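One night or two nights in Barnik?
Travel forum, Towns and small cities

sorin_g
Posted October 4, 2025
Hello to all. My wife and I plan a trip by train in March and we want to stop in Barnik on the way to Omberg. I have read that the old town is small and that one can see it in an afternoon. Other people write that you need two full days. We like old churches, markets and walking along the river, and we do not like to hurry. We are both over sixty, so many stairs are a problem. Is it worth to stay a second night, or is it better to give this night to Omberg?
Sorin Grgić

gionhubmann
One night is enough. I was there two times and on the second morning I was already looking at the timetable. The old town is one long street, the square with the clock tower, and the lower bridge. The museum of salt is nice but it takes one hour. In Omberg you have the castle, the lake and much better restaurants.

Leonie B.
I do not agree with Gion. If you arrive by train at noon and leave the next morning, you will see Barnik only when the day visitors are there. The town is at its best after the last bus to Omberg has left, and also early, when the market is being set up under the arcades. For this you need two nights.

About the stairs: the clock tower has 102 steps and no elevator. The view is good, but you can have nearly the same view from the terrace behind St. Anna's church, and the road to this terrace goes up slowly, without steps. There are benches on the way.

sorin_g
Thank you both. Leonie, is the terrace open in March? And where did you stay? I have found the Pension Widmer near the bridge, but the reviews are very different from each other.

Leonie B.
The terrace is open the whole year, it has no gate. I stayed at Widmer for two nights. The rooms to the river are quiet and the rooms to the street are not, because the delivery trucks come early over the stones. Write to them before and ask for the river side. Breakfast is simple, with bread, cheese and a very good plum jam. 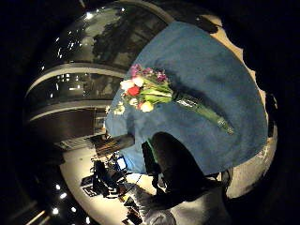

One more thing, the heating at Widmer is switched lower during the night, and in March it can still be cold by the water. Ask for a second blanket when you check in, the reception closes early.

corentin.h
I am somewhere in the middle. Two nights, but use the full day for Gundari. It is a village up the valley with a monastery, and bus 7 goes there from the station. The frescoes in the side chapel are older than anything in Barnik. I paid 48 for the day ticket for two persons, in local money, and it was valid in town also.

gionhubmann
Then it is one night for Barnik and one for Gundari, so my count was correct :)
Also please check the bus. When I was there it did not run in the middle of the day outside of the summer season, and we waited very long at the monastery. There was no café open.

corentin.h
This is true, the gap at midday exists. We took the first bus up and ate our sandwiches by the wall of the monastery. It was sunny, I admit that in rain I would be less happy.

Ambros M.
A small correction for Leonie. The market under the arcades is not every morning. In winter and early spring there are only a few stalls on most days, with vegetables and honey, and the big market is once a week. The tourist office next to the station can tell you the day. I would plan the stay according to the market and not the other way.

Leonie B.
Ambros, you are right, I was there in summer and I did not think of this. Sorin, please ask the office before you book.

sorin_g
I have written to the tourist office and to Widmer, for the river side. If the market day fits, we will stay two nights and go to Gundari if it does not rain. My wife has already decided that we do not climb the tower.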